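I have played fighting games for more than 11 years, and in this time I have read many pages about characters I never once selected. I read them on the bus and before sleeping. This essay is about one kind of page, the page for the villain's organization, and about one game, Prandden, which I think has treated its organization badly.

For readers who do not know it: Prandden is a one-on-one fighting game with four main entries. In all of them there is a criminal group called Zundden. Zundden sells weapons, steals children, changes the weather once (in the second game), and sends a fighter to every tournament although it is never invited. The leader is Satti, a tall woman with a gray coat and a bad knee. Her base is on the island of Pirnus. The island has been destroyed three times.

My opinion is simple. Zundden was a good villain as long as we knew little about it, and it became a poor one when the writers started to explain it. I want to say why I believe this, and also where I am not sure.

## What the first game gave us

In the first game the whole story of Zundden was told in 11 lines. I mean the arcade version, where each character has a short ending with two or three still pictures and some text. You learned that the wrestler's brother worked for them. You learned that the monk had once refused their money. The boxer did not know the name Zundden at all, and he fought its soldiers because they stood between him and the ring. Satti herself had only one line before the last fight: "You are late."

I loved this line. At fourteen I did not understand it and I made up many explanations with my cousin. Late for what? Was she waiting for the player, or for somebody else? Did she say it to everybody? We thought that perhaps the tournament had already finished and we were fighting for nothing. The game did not answer, and we continued to talk about it for one full summer.

The stage helped too. Behind Satti there was a long corridor with doors, and one door was a little open. Through the opening came a yellow light. In the later games we walk through this corridor and we see that behind the door there is a room with computers. I was sorry to see these computers.
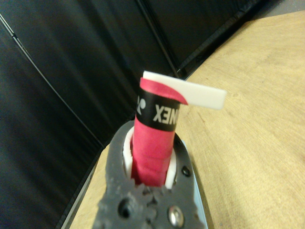

Farzana Mengal read an earlier version of this essay on our forum and replied that I was confusing the game with being fourteen. She wrote that every story looks deep when you have one summer and one cousin, and that if I met Zundden today for the first time, with its 11 lines, I would call it lazy writing. She also said that the monk's ending is badly translated, so some of the mystery I admire is only a mistake in grammar.

I have thought about this answer for a long time. The part about the translation is fair. In the original text the monk says that he "returned the money," and in the English text he says that he "was returned for money," and it is a completely different life story. I had built a big theory on it. I was a little ashamed when I found out.

But I do not agree with the rest. I know other old games from the same years, also with few lines, and I did not think about them for a summer. Something in Prandden was chosen with care. A lazy writer would have given Satti a speech about ruling the world.

## The third game and the ranks

The trouble started, in my view, with the third game and with the book that was sold beside it. The book has 325 pages. A large part of it is about how Zundden is organized. We learn that there are seven divisions. We learn that soldiers with a red collar belong to transport and soldiers with a white collar belong to research. Each division has a commander, and each commander has a blood type, a favorite food and a thing he or she dislikes.

I own this book and I paid too much for it. Some drawings in it are beautiful. But after reading it I could not fear Zundden anymore, for the reason that I could imagine having a job there. I knew who would sign my vacation. I knew that the commander of transport dislikes onions.

Some people enjoy exactly this, and I try to respect it. There is a pleasure in ranks and collars, similar to the pleasure of learning train lines. The fan encyclopedia for Prandden has 1223 articles, and I believe that a third of them would not exist without the book. I have corrected spelling in many of these articles myself. I am a guilty person in this matter.

My objection is about what the ranks do to the fights. In the first game, when a soldier of Zundden came on the screen, he could be anything. In the third game he is a transport soldier, and when you beat him you have beaten transport. The danger was cut into slices and each slice was given a label. By the time the player arrives at Satti, she is the top of a chart.

There is also the problem of her knee. In the first game she stood with her weight on one leg. It was a small thing in the animation, and a good player noticed that her low kick on that side was slower. The book gives two full pages to the accident that hurt the knee. It happened in a laboratory, there was betrayal, there was a fire. I preferred the slower kick.
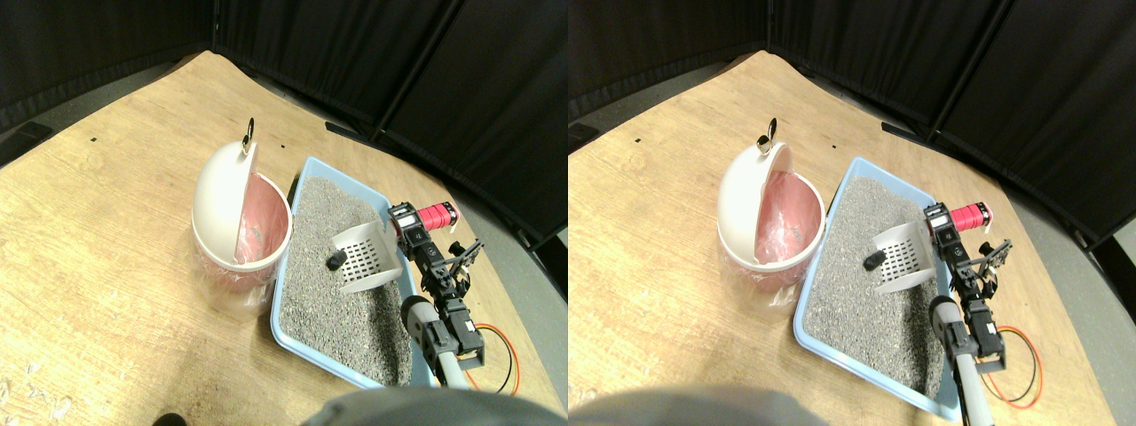 ## Destroying the island again

At the end of the first game, Pirnus sinks. It is a strong ending. The screen shows only the sea, and the music stops before the credits begin.

At the end of the second game, Pirnus is bombed. The game explains in one sentence that this is a different part of the island which did not sink. At the end of the third game, Pirnus is eaten by some kind of purple light. In the fourth game we visit Pirnus for the tutorial.

I understand that a company must sell the next game. A fighting game is a strange form for a story, in that all the characters need to come back with their punches. If Satti dies, the people who practiced Satti for three years will be angry, and they will be right. I practiced her myself, and I was angry for the eight months when she was missing from the fourth game, until she was sold separately in May.

So I do not ask that villains stay dead. What I ask is that the story should not pretend so loudly each time. The fourth game has a scene where the boxer says over Satti's body, "It is finally over." It is the third time that somebody says these words, and the first time it was also the boxer. He should remember. A writer with humor could have let him look at the body and say that he will see her next year, and I think the players would have felt more, since this is truly the life of these two people: they meet, they fight, the island goes down, they meet.

In fact the short comic that came with the fourth game did something close to this. Satti and the boxer wait for the same ferry. They do not speak. She offers him half of an orange and he takes it. The comic has no divisions and no collars. I have read it more times than I have finished the story mode, and the last time I still looked for a meaning in the fact that she gives him the bigger half. 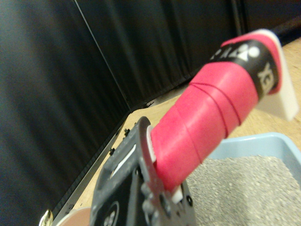 ## What I would like from a fifth game

If a fifth Prandden is made, I expect that it will have a long story mode again, with the voices and the expensive rain. I will buy it. I have some wishes anyway.

I would like Zundden to lose its chart. It could be done with one line, for example that the old divisions were closed, and after that nobody in the game should tell us what replaced them. Let the soldiers wear normal clothes. Let one of the old heroes work for them and give no reason until his ending, and there only half of the reason.

I would like Satti to speak less. In the fourth game she has more lines than any other character, and in many of them she explains a machine. The actress is very good and she does what she can with sentences like "The core is at eighty percent."

I would like the fan encyclopedia to have a page that simply says "unknown" in more places. At the moment the rules of the site ask us to fill each box: age, height, birthplace. When the games do not tell, somebody takes it from a mobile game, or from a collectible card printed in only 1000 copies, and then it stands there as truth, and the next writer at the company perhaps reads it and puts it into the next book.

Farzana Mengal will answer that I want all the others to stop knowing things so that I can feel like a child again. Maybe there is some truth in it. She plays the commander of transport, and she plays him very well, and she has told me that she chose him after reading about the onions.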